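Comparing two grippers with a wrist camera: how I set mine up

I've had the same arm on my bench since March, and the question I get most is how I decide which gripper stays on it. So I wrote the whole routine down. You need a wrist camera, a couple of part-handling jobs and a free evening (or two, if your cables are as messy as mine). 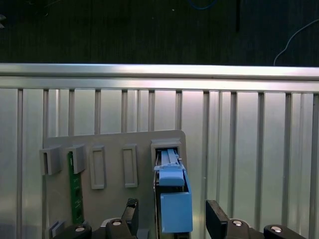
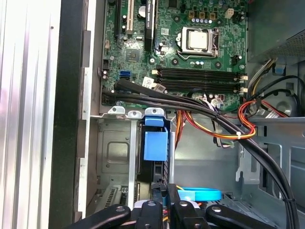 Step 1. Bolt on the first gripper and zero it. I start with the Dradel, then swap to the Vultska. Close the fingers all the way, set that as zero, and do it again after every swap! I skipped it once and lost a whole night of runs.

Step 2. Aim the wrist camera so both fingertips stay in view when the gripper is wide open. If you can only see one tip, tilt the mount and tighten it again.

Step 3. Pick one fiddly job and one roomy job. Push-in parts are great for the first kind because any wobble in the fingers shows up right away.

Step 4. Run the same moves at the same speed with both grippers. I keep the controller at 225 (that's the speed number in my Illham software, yours may use another scale) and save every run, even the ugly ones.

Step 5. Watch the recordings side by side. I did 494 runs per gripper, way more than you need. Look for parts twisting in the fingers and for wires brushing the gripper body on the way in.

For me the Vultska won on small parts, but I still like the Dradel's wider opening. Next up is the Bednárik, once I find the right screws for the adapter plate.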